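4.2 Where residue collects

The second part of the study dealt with the work surface around the grinding and brewing equipment. Earlier work on shared beverage stations has mostly treated the machine as the unit of cleaning, and most of the written routines we collected from workplaces in Vedley do the same. They name the spout, the hopper and the tray. Few of them mention the table the equipment stands on, and fewer still say what should be done with a cup left on the tray between uses.

We logged 1,667 station checks over the study period, which ended in June. Each check recorded the state of four zones: the hopper and its collar, the spout, the drip tray with its grate, and the table within a hand's width of the base. A zone was marked as soiled if residue was visible to a person standing at normal working height. Checks were made by Dewanti Sopacua or by a trained assistant using the same sheet. Where two people checked the same station in the same hour, disagreements were kept in the data and settled later by a third reading of the sheets.

The table zone was the one most often marked as soiled, ahead of the grate and well ahead of the spout. In most cases the marks were light, a thin spread of specks or a faint smear beside the base. Staff at the Flornmont site told us that they wiped the steel parts because the steel parts showed fingerprints. A white table would seem to make brown specks easy to see, but several people said they had stopped noticing them. Figure 3 shows a station with residue on the table and in the cup.

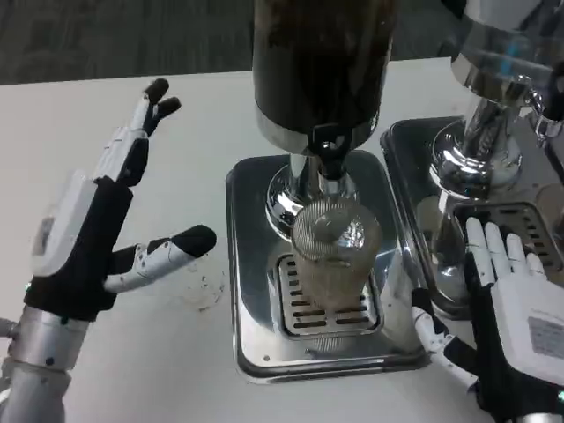 Figure 3. Station on a white tabletop. A ribbed glass cup with tan residue at the bottom stands on the slotted grate under the spout; brown specks and smudges lie on the table to the left of the base.

Cups gave us some trouble in coding. A cup under the spout is part of the normal setup and can sit there for a long time, and the first version of the sheet had no place for it. Assistants put cup residue under "spout" at one site and under "grate" at another. After the pilot we added a separate line for any vessel standing on the tray, with a box for residue inside it. The pilot checks were dropped from the totals given above.

The line proved useful. In 149 checks the vessel was the only soiled item at the station, and all four zones were marked clean. Under the old sheet these stations would have passed or failed depending on who filled it in. We do not know how long the residue had been in the vessel in any of these cases, and the sheet was not designed to tell us.

The hopper zone was harder to judge than we had expected. Dark plastic hides a film of oil quite well, and streaks on the wall can come from the beans, from a wiping cloth or from wear. We asked assistants to mark the hopper as soiled only when residue was visible on the collar or could be seen as a separate layer on the wall. Streaks alone were noted in the margin and were not counted. This rule probably makes our hopper figures too low. Krishnan's earlier survey at Moltomau counted streaks as soiling and found hoppers to be among the dirtiest parts, so the two sets of results should not be compared directly.

Drip trays with slotted grates raised a different question. Dry grounds tend to rest on the bars, while liquid passes through the slots and stays in the base. Our sheet asked for the grate to be lifted only at the weekly check, so the daily checks tell us about the upper surface and nothing else. Of the stations in the sample, 11 had trays whose grates could not be lifted without moving the machine. At those sites the weekly check was done from above as well, and the results are reported separately in Section 5.

Ridwan Krishnan suggested during review of the draft sheet that the table zone be split into front, left and right. We tried this at one site and gave it up, as many machines stood close to a neighbor and the specks between them could not be assigned to either one. The single zone was kept for the remaining sites.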